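Health Insurance Should Not Watch What I Eat
23 Sep 2018

My insurer, Dralline, sent me a letter with an offer. If I write down all my meals in their app for one year, my premium becomes 20 dollars lower every month. Many colleagues in our Wencombe office said yes on the same day. I said no, and I want to explain my reasons.

First, I do not think a food diary is a good measure of health. My lunch can be perfect on the screen and I can still sleep four hours and worry all night. The app gives points for 2000 calories and takes them away for 3000, but it does not ask if a person works at a desk or carries bricks.
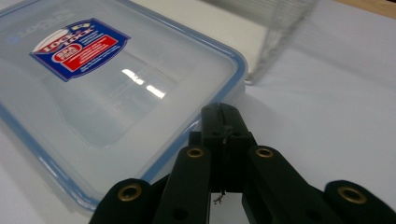

Who pays for the discount?

Insurance is an old and simple idea. Many people put money together, and the one who has bad luck receives help. When the company gives a lower price to members who have time for the app, the money must come from other members. I am afraid these will be the older ones, the tired ones, and parents who eat standing up.

There is also the matter of the data. The terms of the program have 434 paragraphs, and I read them in two evenings with a dictionary. I could not find how long my meals will be kept.

I am not against prevention. Dralline could pay for a visit to a dietitian, or for a yearly blood test, and I would go gladly. The offer is open until December. My answer will stay the same.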